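Filed under: Home & Clutter, Small Projects
4 min read

January 23, 2024

I have a drawer problem. It's the wide one under the microwave, the one where batteries go to live with birthday candles and takeout menus, and this month I finally pulled the whole thing out and dumped it on the floor. I found 30 rubber bands in there. I also found the warranty card for a toaster we gave away when we left Anmont, so that tells you how long I'd been putting this off.

My big plan was boxes. I'd spent an evening on the Kikero site looking at their drawer inserts (so pretty, so many tiny compartments!) and had a cart full of them before I went and measured. My drawer is a weird depth and none of them fit. So I closed the tab, sulked a little, and went to see what I already had in the pantry, and what I had was zip-top bags. A lot of zip-top bags. I'd bought the 100-count box last summer for a camping trip at Dustulen and barely made a dent.

Bags turn out great for this! You can see what's in them, they squish into corners, and when you run out of one thing the bag just folds away to nothing. I clear off a table first and work with one bag at a time, flat, with the little stuff lined up toward the back so I can grab it as I go.

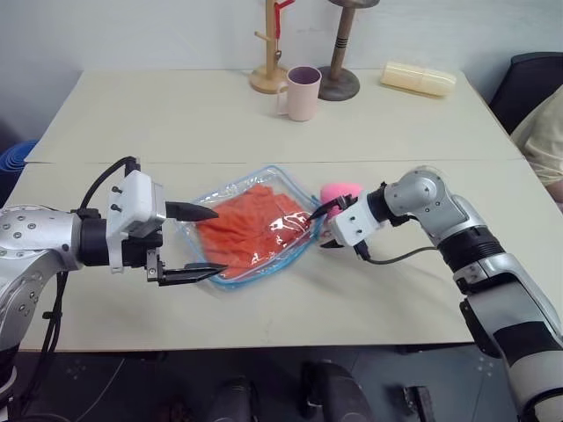
The part I had to learn was the air. My first few bags were puffy little pillows and the drawer wouldn't shut. Now I zip almost all the way, leave a gap at one corner, smooth everything toward the gap with the side of my hand, and then finish the zip. Do it on a hard surface — the couch does not work, I tried.

Labels, I went back and forth on. I wrote on the first batch with a marker and it smeared by dinner. Masking tape has been fine. Birthday candles, picture hooks, the tiny screwdrivers from the Naqvi bookshelf, spare keys (to what? no idea, they get a bag anyway).

The whole drawer took me an evening, plus 30 minutes the next morning when I decided I hated where the batteries were. They're at the front now. The takeout menus went in the recycling, except for the dumpling place, and next I'm doing the bathroom cabinet, where I have already spotted three open boxes of Band-Aids.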